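Making nail polish last (and saving the gloopy ones!)

I own 92 bottles now, so I've had plenty of practice at keeping them usable. Store them upright, away from the window, and wipe the neck with a bit of remover before the cap goes back on. It makes such a difference!

If one has gone thick, add two drops of proper thinner, roll it between your palms and leave it for 10 minutes. Please don't use remover for this, it ruins the formula. My old Dastau plum came back beautifully, and I'd nearly binned it.

Stuck cap? Stand the top in a mug of hot tap water for a minute, then twist with a rubber band round it. Thanks to Chaltu Kassa for that one, I use it constantly. 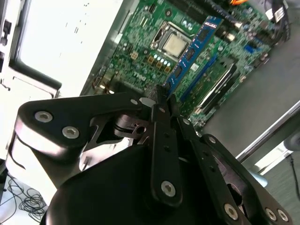

Can I keep nail polish in the fridge?
Lots of people do, but let the bottle come back to room temperature before you paint or it will go on thick and streaky.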